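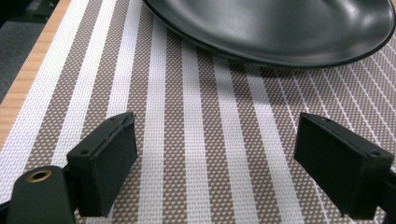 Bushra Mohmand wrote in after last class that a pitcher who gets cut after one bad outing can't prove anything, there are too many other reasons a team lets a guy go. Good place to start. That's causation and it's where most of these cases die.

Sports Law, Unit 6 — player v. own club, medical disclosure
handout, updated February 21, 2022

Not the same as suing a rival or the league. Player has a contract with the club, probably a union deal on top. So first question always: does the claim even belong in court?

Arbitration clause. Read it before anything else. If the duty comes from the labor agreement, expect the judge to send it to the arbitrator. If it comes from state law on its own — fraud, malpractice by a outside doctor — better odds of staying.

Our problem case: Fang v. Skoncombe Baseball Club (made up for class use by N. Ellwood's old section, facts on p. 12 of the packet)

Fang, left-handed reliever, sore elbow in November. Club doctor reads the scan, tells the front office about a partial tear. Tells Fang "inflammation." Fang throws 30 more bullpen sessions, tear goes full. Released.

Claims to look at
1. Negligence. Who owed the duty, club or doctor? Both? Workers' comp may bar the one against the club, check your state.
2. Concealment. Needs knowledge + intent that he rely on it. Emails matter here.
3. Lost earnings. See below.

Damages: Fang's expert (Sellutov report) assumes he stays in the majors until 35. Club's expert (Kesetti) says he was on the edge of the roster anyway. 49 innings in his best season. Neither one is crazy. Ask what each is assuming, not who has the nicer chart.

Causation again — split it. Did the silence cause the worse injury? Did the injury cause the release? Students mash these together every year and lose points. Bushra's comment goes to the second one only.

Defenses: Fang knew it hurt and kept throwing. Comparative fault, maybe. Also he could of asked for a second opinion under the union deal, and didnt.

For next time: read Nigel Ellwood's short memo on team doctors, packet p. 30. Come with one page, Fang's side or the club's, on the arbitration question only. No damages yet.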